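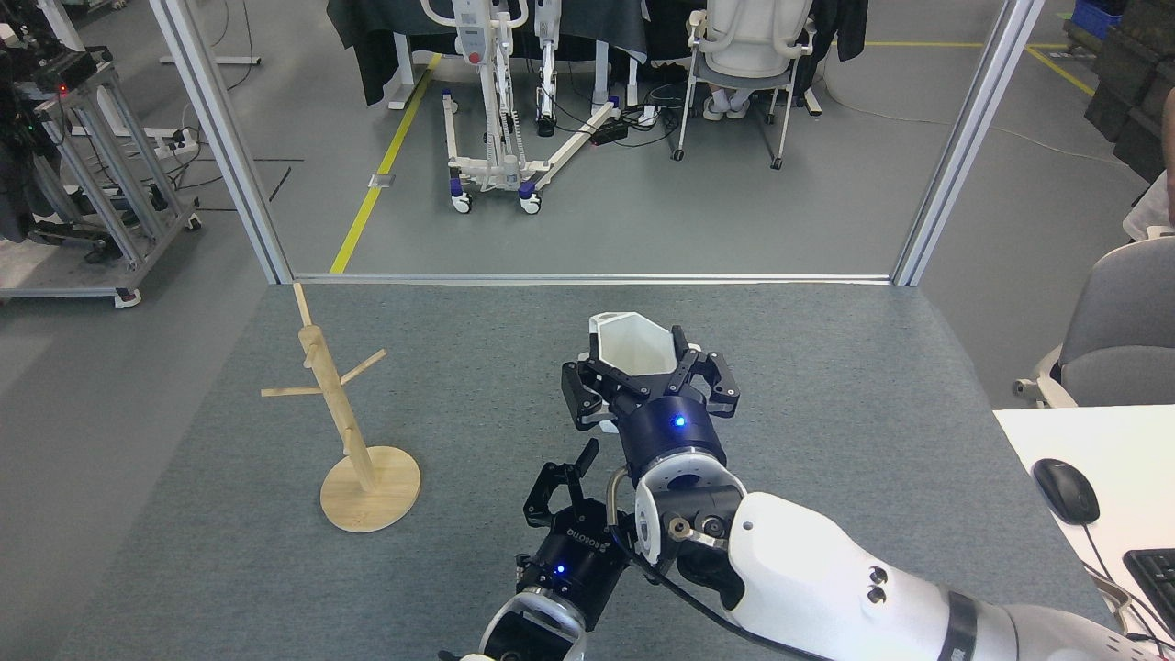

# Mug tree post leaning on a carpeted surface: base or joint?

**dexter_e** (original post)

I have a light wood mug tree, Wirnwood, round flat base, single vertical post, pegs glued into drilled holes. It stands on a table covered in gray carpet. The post leans. The lean is small but visible against any vertical in the room, and there is an aluminum upright close by that makes it hard to ignore.

I would like to know whether the lean comes from the base sinking into the carpet or from the joint between base and post. The post is glued into a blind hole and there is no screw underneath. I have not taken anything apart.

The cups going on it are white hexagonal ones with an open top. I weighed one at 125 g. I have no intention of changing the cups. The carpet stays too, as it is bonded to the table.

Dexter Escobedo

---

**lathe_and_tea**

Put the tree on a known flat surface first. A kitchen counter or a piece of float glass will do. Set a small square against the post, read it, turn the base a quarter turn, read it again. If the lean follows the tree around, it's the joint. If it goes away, it's the carpet.

Do it with nothing on the pegs.

---

**kkemppainen**

Agree with the test, with one correction. Keep the tree still and move the square around it. Turning the base on a counter mixes any error in the counter with the error in the tree, and kitchen counters are frequently out of level. You want the post relative to the base.

Also check the underside of the base with a straightedge. Round bases are often cut from a single flat-sawn board and they cup across the grain. A cupped base will stand acceptably on a hard surface by touching at two edges, and will then settle in an unpredictable direction on anything soft.

Kalevi Kemppainen

---

**lathe_and_tea**

A square held against a round post on a cupped base tells you nothing either. Which part of the base is the reference?

---

**kkemppainen**

The rim. Rest the stock of the square across the top of the base so that it bridges the hollow. If the top face is too narrow for that, stand the tree on glass with the cupped side down and use the glass.

---

**dexter_e**

Results.

- Glass plate, tree unloaded: post out by 2 mm at the top.
- Square moved to four positions: the error is in one direction and stays with the tree.
- Straightedge under the base: no light visible in any direction.
- Back on the carpet, tree unloaded: the lean is larger than on glass. I don't have a good way to measure it there.

So the joint is off to begin with and the carpet adds to it.

---

**peg_rail_only**

Mug trees are a poor design on any surface. High center of gravity, small footprint, and the load is never balanced except when every peg is full or every peg is empty. A rail on the wall with hooks does the same job and can't fall over. I removed mine in February and have not missed it.

---

**dexter_e**

There is no wall available behind this table. There is an aluminum crossbar along the back, but I would prefer not to hang anything from it.

---

**peg_rail_only**

Then a tray. Cups upside down on a tray, done.

---

**lathe_and_tea**

He asked about a mug tree.

Dexter, how are the pegs arranged? If both pegs on one side are loaded, the carpet pile compresses on that side and does not fully recover. After a few weeks the base has a bed to sit in, and the bed slopes.

---

**dexter_e**

One peg points left. Another goes to the right and is angled upward. They are not at the same angle, which I had assumed was intentional. The upward one I measured at 67 degrees from the post. Peg diameter is 15 mm for both.

The left peg gets used first, since it is easier to reach.

---

**kkemppainen**

Sixty-seven is steep enough to retain a cup. A peg closer to square with the post will lose one if the tree is bumped. I would load the upward peg first as a habit.

Regarding the joint. A 2 mm error at the top of a post that height is within what I would expect from a hole drilled by hand. You have three options.

1. Leave the joint and shim the base. Thin cork or veneer glued under the low side. Reversible if you use hide glue or double-sided tape.
2. Steam or heat the joint until the glue releases, clean the hole, and reglue the post in a jig. This works on ordinary white glue. It does not work on epoxy or polyurethane.
3. Cut the post flush, plug the hole, drill again on a drill press.

I would do the first. The third is more work than the object deserves.

---

**lathe_and_tea**

Disagree on shimming. He's on carpet. A shim under one edge of the base gives you a point load, it sinks, and you're back where you started with extra parts. Shims are for hard floors.

For carpet you want the opposite: spread the load. Cut a disc of something stiff, larger than the base, and stand the tree on it. Then correct the lean between the disc and the base, where both faces are hard.

---

**kkemppainen**

That is a fair point and I withdraw the shim directly on carpet. Shim between disc and base.

What material for the disc? Varngate sells a compact laminate offcut that is dead flat, but the edges are sharp as supplied and need breaking.

---

**lathe_and_tea**

Anything that doesn't flex. I've used a ceramic floor tile with felt glued under it. Felt on carpet grips a bit, bare glaze skates.

---

**bata_shelf**

Has anyone asked whether a hex cup hangs properly? On a round mug the wall touches the post at one place and the thing can roll a little until it's comfortable. With flat sides it will either land on a flat or on a corner. On a corner it will swing and knock.

I had a set of faceted ones from Lam and they chipped along the corners, all from the tree. Round ones on the same tree, no damage.

---

**dexter_e**

Mine land on a flat most of the time. I have seen one turn onto a corner after being hung carelessly. No chips so far.

---

**kkemppainen**

A ring of felt around the post at the contact height will stop the knocking. It will also get dirty. Leather lasts longer.

---

**peg_rail_only**

We are now at a tile, a shim, felt, and leather in support of an object that holds a few cups.

---

**lathe_and_tea**

Yes.

---

**dexter_e**

Update, Jul 15, 2025.

I cut a plywood disc, sealed both faces, and broke the edge with 120 grit. Felt underneath. One strip of veneer between disc and base on the low side, held with double-sided tape. The square now shows no gap at the top of the post with the pegs empty.

With one cup on the left peg there is a slight movement toward the left. With one on each side I can't detect any. I have not done anything to the post yet. I will try leather if a cup chips.

The glue joint I am leaving alone.

---

**kkemppainen**

Check it again when the humidity changes. If the veneer strip comes loose, replace the tape with hide glue.

---

**bata_shelf**

What thickness was the veneer? I have a candle stand with the same problem.

---

**dexter_e**

0.6 mm, one layer. I started with two layers and it overcorrected.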